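Evodia @evodia_builds
22/12/2020

1/ End of year thread! I've spent most of my evenings since June on the software that decides when a robot hand should close on a bit of cloth, and I want to get it all down before I forget why half of it exists. Long one, get a tea.

2/ Quick map for anyone new. Brela is the planner: it picks what to do next. Wetwood is the perception side: it finds the cloth and says where to pinch. Gebru is the small control layer underneath that keeps the arms smooth and the fingers gentle. Three processes, one message bus, far too many terminal windows.

3/ Cloth is such a lovely problem. A mug has a handle and a bottom and it stays a mug. Drop a sock twice and you get two different objects. Every shape model I tried in the early summer fell over on this, and I kept going back to plain old "where is there a ridge I can get two fingers round?"

4/ So that's what Wetwood does now. It cuts the cloth out from whatever is behind it, builds a height map, finds ridges, and scores each one on how tall it is, how steep the sides are and whether the hand can reach it without the forearm clipping the furniture. Best score wins. No cleverness about which garment it is.

5/ Background matters loads. Dark cloth on a white towel is the kindest case there is for the cut-out step, because the edge is so crisp. The snag is depth. Matte black gives our depth estimate very little to chew on, so you get a perfect outline with a hole in the middle of it. Infuriating!

6/ Fix for the hole: take the heights round the rim of the outline, trust those, and fill inwards with a smooth surface that's allowed to bulge. It's a guess, and Wetwood marks it as a guess, so Gebru knows to come down slower and let touch have the final say.
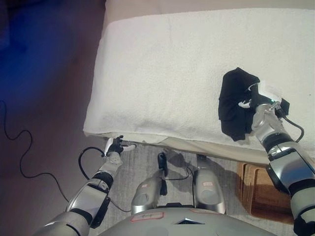

7/ The pinch itself. Fingers on the top and side of the heap is the grasp I like best for bunched-up stuff. Going straight down from above tends to grab towel as well, and then everything comes up together like a magic trick gone wrong.

8/ Gebru has one rule I'm really fond of: after contact, stop trusting the camera. The hand is covering most of what you care about by then, and the height map goes to mush. It freezes the last good map and works from finger current until the lift is over.

9/ Waiting arm! For ages the spare arm got no plan at all during a pinch and just held its last pose, which was sometimes right in the way of the lift. Brela now gives it a proper job called "park open": hand low, in front of the edge, fingers open, ready to come in if the other side asks for help. Tiny change, huge difference to how calm the whole thing looks.

10/ Cables are in the planner too now. Any wrist with a lead coming off it gets a fat invisible sausage round the loop, and paths that push the sausage into the furniture cost more. It's crude and I love it. Wrist turns got noticeably less wild the evening it went in.

11/ Some figures, because people asked last time. Our replay set is 611 recorded pinches on small dark items. Each change to Wetwood gets run over the lot before it goes anywhere near hardware. A full replay takes around 30 minutes on my desktop, so it's a one-episode-of-something job.

12/ The most useful tool of the year was also the dullest. It's a viewer that lines up the camera picture, the height map and the finger currents on one timeline, so you can drag back and forth through the moment of contact. I wrote it over a couple of wet afternoons and should have done it first.

13/ Best bug it found: the height map and the finger readings were 200 ms apart, as one was stamped on capture and the other on arrival. Slow moves hid it completely. I'd been tuning grip force against the wrong instant for weeks. Stamped both on capture, threw away my "tuned" numbers, started again.

14/ Second best: Brela had 18 different reasons for giving up on a pinch and logged every one of them as "failed". Now they each get their own name. "No ridge", "can't reach", "cable", "touched too early" and so on. Reading the logs is almost fun.

15/ Things still on the list. Deciding when a heap is two items. Cloth close to the edge, where the ridge finder gets very excited about the edge itself. Light with a strong colour in it, which makes the cut-out step wobble. And handing over between hands, which I've put off all autumn and will probably put off again.

16/ If you're starting on something like this: record everything from day one, even the rubbish runs, and keep your raw depth. I binned a month of it in June to save disk space and I'm still cross.

17/ Replies are open if you want the ridge scoring in more detail, I've got a messy notebook on it that I can tidy up. Very keen to hear how other people fill holes in depth on black fabric, too. The bulge thing works but I bet there's something nicer.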